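Nako Work Table, Off-White Top
Lendmont Workroom Furniture

The Nako is a fixed-height table for folding, marking, pinning and light inspection of textiles. The top is smooth and off-white with a straight edge. It is supplied as a single panel without a center seam, so thin cloth can be drawn across the full width without catching.

Top: 33 in. deep, matte finish
Fasteners: 9 bolts, hex key included
Assembly time: almost 7 minutes with two people
Base: Ayala frame, sold separately or as a set

The matte finish limits glare from overhead lighting. Creases and small shadows show clearly on it, which helps when checking a fold before pressing or stitching. Very pale fabrics have less contrast against the top than dark ones. For white or beige cloth, a light placed low and to one side will bring out the raw edge.

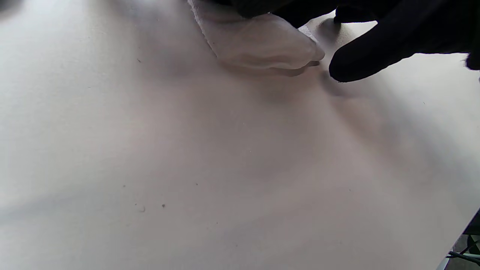
Thin, soft fabrics should be held with the fingertips close to the fold and smoothed outward from there. Gloves may be worn. Uncoated knit gloves slide on the surface; coated gloves grip it and can drag a lightweight cloth off its line. Black gloves should be tested for dye transfer on a scrap before use with light goods.

Do not iron directly on the top. Use a pressing mat of at least the same size as the piece. Rotary cutters also require a mat, as blade marks cannot be polished out. Clean with a damp cloth and mild soap. Solvent cleaners will dull the finish.

Item 700 ships flat in one carton from the Likthorpe warehouse. Replacement bolts and leveling feet are stocked there and can be ordered by item number. The top fits all current Ayala frames. Older frames with round legs need the adapter plate.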